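Two-arm robots take over pouch bench at Udia's Rirbridge packing site

6 May 2021

RIRBRIDGE - Packing firm Udia has put two-arm robot stations to work on its returns line at Rirbridge, and the people who used to do the job by hand are being moved to checking and repair. No layoffs, the company says. Not everyone is convinced.

The line handles travel pouches and small kits sent back by shoppers. Until February it was all hand work. Pick up the pouch, find the zipper, see what got left inside, sort it, close it, next one. Staff on a full shift were expected to get through 700 pieces between them.

Now two of the benches have a pair of arms each. Workers teach them by running the same motions over and over, with odds and ends left on the table so the arms learn to work around clutter. A worker stays in reach of the stop button the whole time. That is in the agreement the staff signed off on in February.

"My wrists are better, I'll say that first," said Bronisława Chmielewska, who worked the hand line before she was retrained. "Zippers all day, you feel it at night. Now I set up the table, I watch, I fix what it gets wrong. But it's slow, and when it's slow they look at you."

Training took 20 hours per person, paid. The new job, bench lead, comes with a small raise. What it doesn't come with yet is a written grade, and that is the sore point. Without a grade the raise can be taken back at the end of the trial, workers say. Udia says it will settle grades before the trial is extended and wont cut anyone's pay in the meantime.

There's also the question of who gets picked. Bench leads so far have all come off the day shift. Night staff put in a letter last month asking for the same training. The company has agreed to open the next round to both shifts, with names drawn by lot if too many apply.

Soft goods are the hard part. A box keeps its shape, a pouch sags and slides, and see-through plastic gives the cameras trouble. Chmielewska said bags with plastic windows still go to a person about as often as not - the arms get hold of the ends, then lose the middle.

Breaks have changed too. On the hand line everybody stopped together. Bench leads now stagger, one covering for the other, and some miss the company. "You eat with whoever is off," Chmielewska said. "Sometimes thats no one."

Udia's second site at Hinholm, which has 200 staff, is next on the list if the trial holds up. People there have been invited over to see the benches run and to talk to the Rirbridge crew without managers in the room. A first group has already been. Their main question, according to those who were there - what happens to the older packers who dont want to stand next to a machine. Udia's answer is that hand benches will stay open at both sites for the length of the trial. Past that, no promise.

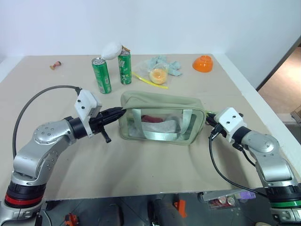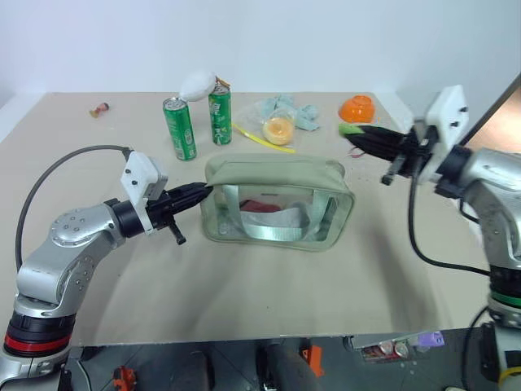 The left arm's gripper at the end of a khaki pouch on the bench.

Ustyna Kravchuk
Workplace reporter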